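1/ A thread on moving to a small town and trying to get a library card. Settle in, I certainly had to.

2/ Wamdale has one library. It's open the hours you'd expect of somewhere that also rents out the hall next door, and it shares a parking lot with the curling club, so from September on you park wherever the curlers let you.

3/ To get a card you need proof of address. Fair enough. I brought my lease. The lease says Unit 2, 315 Prellside Road. The library's system says Prellside Road stops at 208.

4/ I live past 208. I sleep there. I have a mailbox there, and a raccoon.

5/ The woman at the desk was lovely about it and turned her monitor around so I could see my own non-existence. There was a little red triangle beside it.

6/ She suggested the town office. The town office is in the same building. You go out the front door, around the side in the wind, and back in through a different front door, and there is a wall between them with a window in it, through which the library lady waved.

7/ At the town office I met Ayuba Agyeman, who has the only working stapler in municipal government and knows it. He told me the road was renumbered when they paved the far end. My old number might have been 41. Or it might have been a Rural Route. Did I know which?

8/ Reader, I moved here in June.

9/ He gave me a form to confirm my civic address. The form asks for your civic address.

10/ It also wants a signature from a neighbour who has lived on the road for more than two years. So that's how I finally met Ilídio Bragança, at suppertime, holding a clipboard, like somebody selling windows.

11/ He did not want windows. We established this for some time.

12/ Then he signed it, gave me a bag of plums, and told me the whole history of the road, including a dispute over a culvert that I'm now apparently on one side of.

13/ Form goes back to Ayuba. Ayuba staples it. Ayuba says it'll take a couple of weeks to "go through Wumbei", which I took for a person and then for a village. Wumbei is the software.

14/ In the meantime you can have a Visitor Card. The Visitor Card lets you borrow magazines. They have Canadian gardening titles and a very deep run of something about trailers.

15/ I know a lot about trailers now. Ask me about tongue weight.

16/ Fabric and fingers:
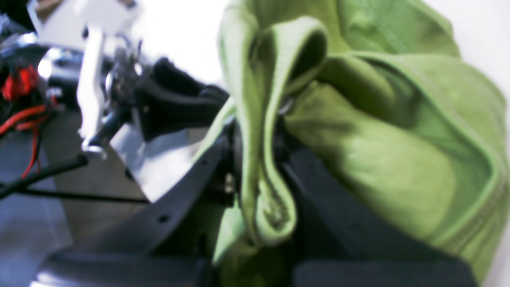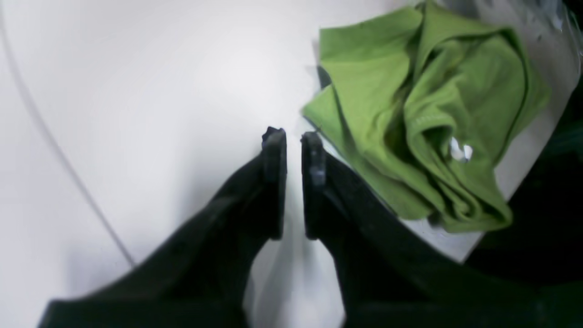
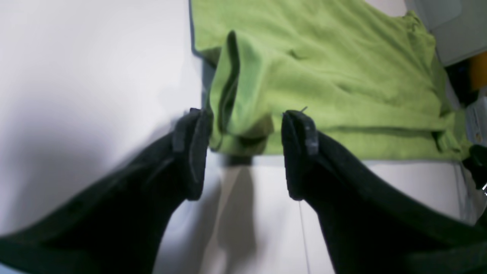

17/ So, two weeks go by. I go back. Red triangle's still there. Library lady calls through the window to Ayuba, which I gather you're not supposed to do, and he calls back that I'm approved but the library's copy of the map only refreshes when somebody in Gatine presses a button.

18/ Gatine is two hours away. I asked if we could phone them. There was a silence of the kind you get when you suggest putting pineapple on something.

19/ We phoned them. A very cheerful man pressed the button while we were on the line. You could hear it click. The triangle went away and I came into being at 3:40 in the afternoon.

20/ She printed my card. It has my name spelled wrong. I looked at it, I looked at her, I looked at the form she was already reaching for under the counter, and I said it was perfect.

21/ I am now a person called Marget and I have a full borrowing limit.

22/ First book out was a mystery set on a canal boat. The last page is missing. I haven't told them. I think there's probably a form.

23/ For those asking, the culvert thing: I'm with Ilídio. The plums were excellent and I don't have strong feelings about drainage.

24/ Also the trailer magazines were due back yesterday, and they do charge fines on the Visitor Card, which is a separate account, which can only be paid at the town office. See you around the side, in the wind.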